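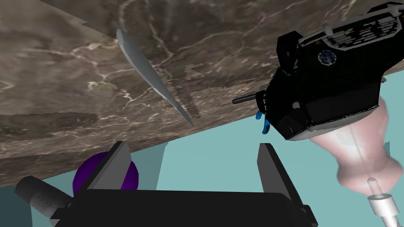 Wrist view, simulated counter cell: knife on the marble, gripper open.

Pre-run inspection, simulated kitchen cell
Site: Ninora lab, workstation 6
Inspector: Modupe Akande
Date: 28 Sep 2025

1. Gripper open and empty at start – PASS
Clear gap between the fingers.

2. Sharp objects declared in the scene sheet – FAIL
There is a knife on the marble and the sheet has no entry for it. Add it as a sharp, with the point direction noted. Same rule as on the real bench.

3. Keep-out zone set around blade – FAIL
Follows from item 2. Krum Georgiou to set the zone and rerun the planner check.

4. Appliance collision shape matches visible shape – COMMENT
The black appliance is modeled as one box. The thin rod on its side sticks out toward the knife and needs its own shape. Check the blue hooked handle too.

5. Fragile items flagged – PASS
Pink carafe-shaped object is flagged, low grip force.

6. Camera orientation recorded – COMMENT
The counter comes out at the top of the view and the appliance hangs upside down. Write the mounting angle in the log before anyone labels data.

7. Surface textures – COMMENT
Marble looks stretched and blocky in patches, with a stepped seam near the middle. Minor. Ticket 718 is open.

8. Stop command tested – PASS
Tested twice from the console.

Result: hold. No runs in this scene until items 2 and 3 are closed. Recheck by Paraschiva Avram.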